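Sleep clinic study at Gondal, has anyone done the overnight bit?
Health Research Participation > Fleltville and surrounds

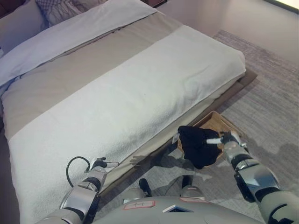

bunyip_on_call wrote:
How long is the actual commitment if you enrol in the Flindora study?

marge_in_scrubs wrote:
Twelve weeks, with two overnight stays at Gondal and a phone call each fortnight. The information sheet says ten, but it leaves out the screening visit and the follow-up.

bunyip_on_call wrote:
Cheers. The sheet is 203 paragraphs long (they're numbered, bless them) and I gave up somewhere in the definitions.

tdk_north wrote:
I did it in the first intake. Coordinator was Teemu Rissanen, who rang me more often than my own kids do. Lovely bloke. Parking is a disgrace and the reimbursement form wants your registration number twice.

gumleaf77 wrote:
Before everyone signs up, read the bit about payment. It's $700 if you finish and nothing if you pull out before the second overnight. I don't reckon that's on. You're meant to be able to withdraw without penalty.

marge_in_scrubs wrote:
It's pro rata now, gumleaf. They amended it in December after the ethics people had a word. I coordinate a different trial down the corridor and heard the sighing through the wall.

gumleaf77 wrote:
My copy says otherwise.

marge_in_scrubs wrote:
Then you've got version three. Ask for version five. Version four had the wrong phone number on it and we don't discuss it.

tdk_north wrote:
I got $900 and I'm fairly sure that included travel from Gamton. Could have been an error in my favour, so keep it down.

gumleaf77 wrote:
Still don't love it. If the sheet changes, everyone holding an old one should be sent the new one. I'd like that in writing.

marge_in_scrubs wrote:
Can't argue there. They should have, and I'll mention it to Teemu.

bunyip_on_call wrote:
Do they honestly need 2,816 people for this? That's half of Fleltville.

marge_in_scrubs wrote:
That's across all the sites. Gondal's share is a lot smaller, and we're behind on it, like every study I've ever worked on.

tdk_north wrote:
Take your own slippers. And fill in the sleep diary each morning, they can tell when you've done a fortnight's worth in the car park with one biro.

bunyip_on_call wrote:
Rang at 4.30 pm, screening's booked. Asked for version five and the woman on the phone said there's a six.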